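Bandthorpe opens furnished show unit in former Wegener building

2026-08-08

Bandthorpe has opened a furnished show unit on the upper floor of the former Wegener building, the first part of the conversion to be fitted out. The unit is one of 131 planned for the site. Work on the roof and ceiling was completed in July, and the remaining units on the floor are to follow in two phases.

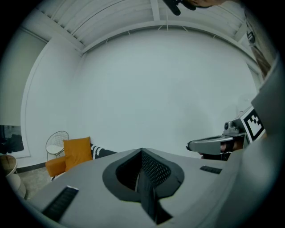 Conversion of the upper floor kept the overhead structure exposed. Dirk Fuchs, project engineer at Bandthorpe, said a suspended ceiling was priced at the design stage and dropped to save height. The corrugated panels and the beams supporting them are finished in white, and thin hanger rods, also white, come down along a horizontal beam above the back wall. Fixings in the show unit were checked before handover – the same check will be repeated in each unit.

"The height was there already, and we wanted to keep it," Fuchs said. "Cleaning is a bit more work, and we have allowed for that in the service plan."

Furnishing was handled by Nimidier under a contract that covers seating, tables and soft goods. The living area has a sofa in a black-and-white zigzag stripe with mustard-orange cushions, set against white walls. The floor is pale gray with a marble pattern. A small round side table with a cream top completes the seating group. Buyers may take the furniture as shown or choose plain upholstery from the Flesitix range at the same price.
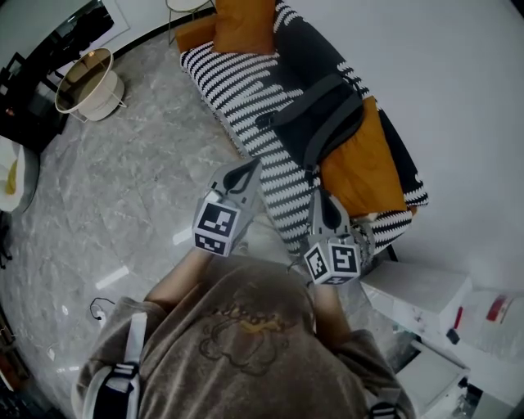

Viewing and next steps

The show unit can be viewed by appointment through the site office. Over 300 people have registered an interest so far. Phase 2 will begin once the stairwell lighting has been signed off – Bandthorpe has not given a completion date. Inquiries should quote reference 923.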